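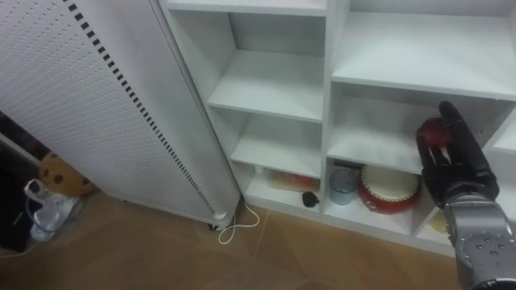 A Home for Every Toy

Have you ever looked for your favorite ball under the bed, behind the couch and inside both of your boots, only to find it in the bathtub? It happens to all of us (even to grown-ups, though with them it's usually keys).

A cubby shelf can help! A cubby is a little open box with no door, so you can peek inside and see what's there. Put lots of cubbies together and you get a whole shelf of tiny rooms, a bit like an apartment building for toys.

So who should live where? Heavy things, like a drum, do best on the bottom, where they can't fall on anybody's toes. Balls are trickier, the rascals, because they love to roll! Set yours toward the back, or give it a bowl to sit in.

Try this before supper. Set a timer for 10 minutes, pick one cubby, and decide what belongs there. You could even draw a small picture of it and tape it to the edge. Then tomorrow, when you want your ball, you'll know just which door to knock on (if cubbies had doors, that is).

Written by Salamatu Dramani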